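Ticket 589 - Phone case demos: policy closes gripper on nothing, then proudly lifts nothing
Queue: Domurgate / teaching data
Status: Open (was Closed, was Open)
Opened: 8/6/20
Site: Gisholm bench

Summary
We are teaching the arm to pick up a soft phone case and hold it upright by showing it how with the hand-held gripper. 300 demos recorded. Trained on all of them overnight. The policy approaches the case nicely, stops a finger's width short, closes, and goes up with great confidence. The case stays on the table.

Steps to reproduce
1. Load the case policy, latest checkpoint.
2. Put a case on the table.
3. Press go.
4. Watch it carry air to the drop spot and set the air down gently.

Expected: case in gripper.
Got: see step 4.

Log

Entry 1
Restarted everything. Same result, but now everything has been restarted.

Entry 2
Checked finger width calibration on the arm. Fully closed reads closed, fully open reads open. Ran the old block-stacking policy as a sanity check and it stacked blocks like it always does. So the arm is fine, the fingers are fine, and the problem is in what we taught it. Which means us.

Entry 3
Replayed a batch of demos against the recorded finger width. On the rigid stuff we've done before, the width drops, hits the object and goes flat. You can put a ruler on it. On the cases there is no flat part. The width drops, slows down, and keeps creeping as the side walls give. Whoever is holding the tool keeps squeezing until it feels safe, and "feels safe" is a different number every time. I recorded a good share of these, so I can confirm I was squeezing by vibes.

Entry 4
Went through the wrist view for the same batch, looking at the moment after the grasp.
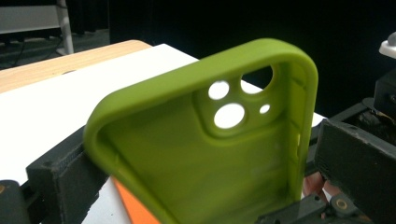
Green silicone case held upright between the fingers, open side toward the camera.

This is what a good hold should look like: a finger on each side wall, back panel out where the camera can see it. No complaints about the grip. My complaint is with the camera cutouts. Three of the holes have the white table showing through and the fourth is partly dark from the backdrop, so the brightest, sharpest things in view are holes. A person knows that's a phone case. The policy may well have decided that it's a collection of white discs, and that the job is to close the fingers near white discs. We own a very large white disc. It is the table.

Entry 5
Tested the above by covering the white table with gray felt. Approach got closer but still short. So the table is guilty of something, just not everything. Left the felt on. It's nicer to look at anyway.

Entry 6
Checked timing. The Ahuja sync script lines up the video with the tool's position track, and it was set to the offset from the old camera. We changed cameras in October. The offset lived in a config file that says DO NOT EDIT at the top, and everyone respected that. Video was lagging position by 67 ms. On slow demos you'd never see it. On fast ones the recorded "close now" lands while the picture still shows the fingers on their way in, so the arm learned to close on its way in. Good student, honestly better than we deserve.

Entry 7
Fixed the offset, re-exported all 300, retrained. Arm now reaches the case and touches it every time. Picks it up most of the time. The remaining misses are the squeeze problem from entry 3: it pinches lightly, lifts, and the case slides out and flops over. Closed ticket, felt good.

Entry 8
Reopened ticket. Prudono asked whether "most of the time" was the number we planned to put in the report.

Entry 9
New rules for recording soft items, taped to the bench:
- Close until both walls have started to bend, then stop. Do not give it one more for luck.
- Hold still for a full second before lifting.
- Slow down for the last bit of the approach. The arm copies your rushing along with everything else.
- Fingers on the long sides, well below the top rim.
- If you drop it, mark the demo as dropped. Do not quietly pick it up and carry on as though we can't all see the recording.

Entry 10
Started re-recording under the new rules. First few width plots have an actual flat section after the squeeze. I may have shown them to people who did not ask.

Still to do
- Finish the new set, retrain, run on felt and on bare white table separately.
- Try a second case color so we aren't training a green detector.
- Find out what else is in the DO NOT EDIT file.
- Original plan says 3,000 demos across all soft items. Request that we get one item working before anyone brings up that number again.

Workaround for anyone who needs the arm to pick up a case before this is fixed: use your hand.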